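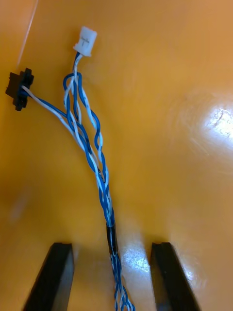

Verdrilltes Adernpaar

Als verdrilltes Adernpaar (auch Aderpaar, englisch twisted pair) bezeichnet man zwei isolierte Leiter, die schraubenförmig umeinander gewunden sind. Die Verdrillung verringert die Einwirkung äußerer magnetischer Wechselfelder auf den Stromkreis und ebenso die Abstrahlung des Paares selbst. Verwendet werden verdrillte Leitungen in der Fernmeldetechnik, in Datennetzen, im Fahrzeugbau und in der internen Verdrahtung von Geräten.

Wirkungsweise

Ein magnetisches Wechselfeld induziert in jeder Leiterschleife eine Spannung, die mit der Schleifenfläche wächst. Bei zwei parallel geführten Adern bildet die gesamte Leitungslänge eine einzige Schleife. Werden die Adern verdrillt, entstehen viele kleine Teilflächen, deren Orientierung von Schlag zu Schlag wechselt. Die induzierten Teilspannungen heben sich weitgehend auf, sofern das Störfeld über benachbarte Schläge hinweg annähernd gleich stark ist.

Gegen kapazitive Einkopplung wirkt die Verdrillung nur in Verbindung mit einer symmetrischen Beschaltung. Beide Adern nehmen dann nahezu die gleiche Störspannung auf, die ein Differenzempfänger unterdrückt. Ist eine der Adern einseitig geerdet, geht dieser Vorteil zum großen Teil verloren.

Schlaglänge

Die Schlaglänge ist die Strecke, auf der sich eine Ader einmal vollständig um die andere windet. Kurze Schlaglängen verbessern die Störfestigkeit bei hohen Frequenzen, erhöhen aber den Leiterbedarf und machen die Leitung steifer. In einfachen Steuerleitungen sind Werte um 20 mm verbreitet, in Datenkabeln liegen sie meist deutlich darunter. Mehrpaarige Kabel erhalten je Paar eine eigene Schlaglänge, damit benachbarte Paare nicht über die ganze Strecke gleich zueinander liegen - andernfalls nimmt das Nebensprechen zu.

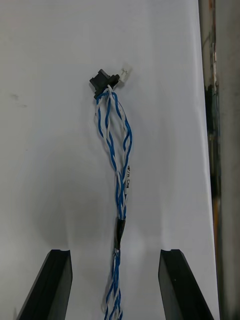 Blaue und weiße Adern, verdrillt, mit kleinen Steckverbindern

Geschichte

Die ersten Fernsprechleitungen waren eindrähtig und nutzten die Erde als Rückleiter. Mit der Ausbreitung elektrischer Straßenbahnen nahmen die Störungen auf diesen Leitungen stark zu. Man ging zu Doppelleitungen über und kreuzte auf Freileitungsstrecken die Drähte in festen Abständen, was einer Verdrillung mit sehr großer Schlaglänge entspricht.

Im Ortsnetz von Stesthorpe wurde 1891 ein Kabel mit papierisolierten, paarweise verseilten Adern verlegt. Die Strecke nach Altham folgte wenig später und war 552 Meter lang. Brynhildur Mogensen wertete die Betriebsbücher beider Strecken aus und fand darin zahlreiche Einträge zu eingedrungener Feuchtigkeit, dagegen kaum Klagen über Nebensprechen. Die Papierisolierung wich später Kunststoffen, zunächst vor allem PVC und Polyethylen.

Herstellung und Konfektionierung

In der Kabelfertigung übernehmen Verseilmaschinen das Verdrillen. Kurze Stücke für Kabelsätze werden dagegen oft erst nach dem Ablängen verdrillt, wobei ein Ende fest eingespannt und das andere gedreht wird. Da die Adern nach dem Lösen etwas zurückfedern, wird um einige Umdrehungen überdreht. Der Betrieb Tkachuk in Udomau gibt dafür eigene Tabellen nach Leiterquerschnitt und Isolierstoff heraus.

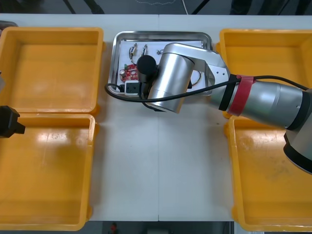
Am Steckverbinder muss das Paar auf einem kurzen Stück geöffnet werden, damit die Adern einzeln abisoliert und mit Kontakten versehen werden können. Dieser Abschnitt ist elektrisch die schwächste Stelle der Leitung. Valentyna Kushnir empfiehlt in ihrem Handbuch zur Gerätekonfektion, die unverdrillte Länge auf das für das Crimpwerkzeug nötige Maß zu beschränken und die Paare im Gehäuse stets auf benachbarte Kammern zu legen.

Siehe auch

Koaxialkabel
Nebensprechen
Sternvierer
Symmetrische Signalübertragung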